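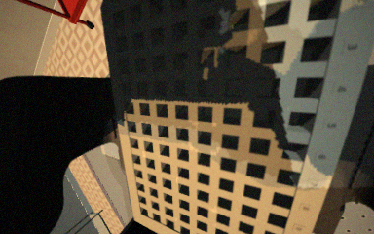 Print | E-mail
Reading time: 2 minutes

Workshop tips: when a bench arm bumps the work

A gripper that closes a little off center can shove a box sideways before the arm reports a fault. We had this happen on the Flaster job on Wednesday, working in simulation, and it cost most of an afternoon. These are the checks we use now.

Stop first, look second

Hit stop and leave the arm where it is. Don't send it home. A homing move takes the shortest path, and that path may go straight through the machine next to it. Write down the joint angles and the last line of the program, then back the arm out in small steps, starting with the wrist.

Watch the low corner. With the arm coming in over the end of the table and the gripper down near the mat, the elbow can look clear while a fingertip is nearly touching.

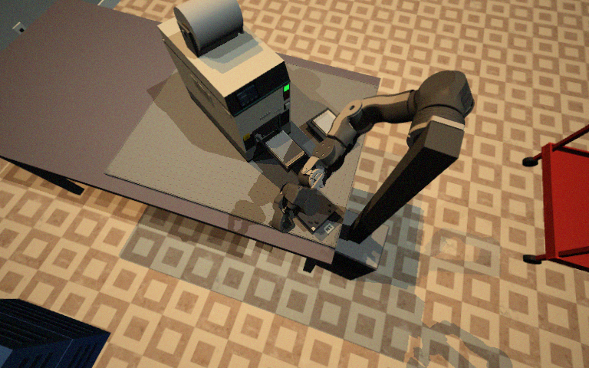

Check the wrist view

A camera close to the fingers loses a lot to the fingers themselves. If a black finger fills the lower left of the view, a part can slide behind it and the program will carry on as if nothing moved. Keep one mark in sight for the whole approach. A short label works well - the small piece marked ZN can still be read with part of it behind the gripper. A box with a busy print, such as building windows, is a poor thing to line up on. The rows repeat, and the matching step can settle one row off. 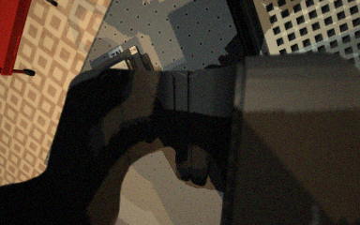

By Rajitha Jayasinghe
Workshop Tips, May

Our fault came down to a speed setting. The approach had been left at 90 percent after a test, and the contact limit was set too high to catch a light bump. Slow the last stretch to 7 percent and lower the limit until the arm stops when it meets an empty carton.

After any bump, run the same pick 216 times at the slow speed before going back to normal. Save the log for each run. If the stop point drifts, check the gripper mount before touching the program.

On a real arm, cut the power before you reach in. A paused arm can still move - treat it as live.

Related items
Resetting the Jarnier gripper after a stall
Iwasaki arm: reading fault codes
Zostska bench mats, cleaning and care
Greasing joints at 2000 hours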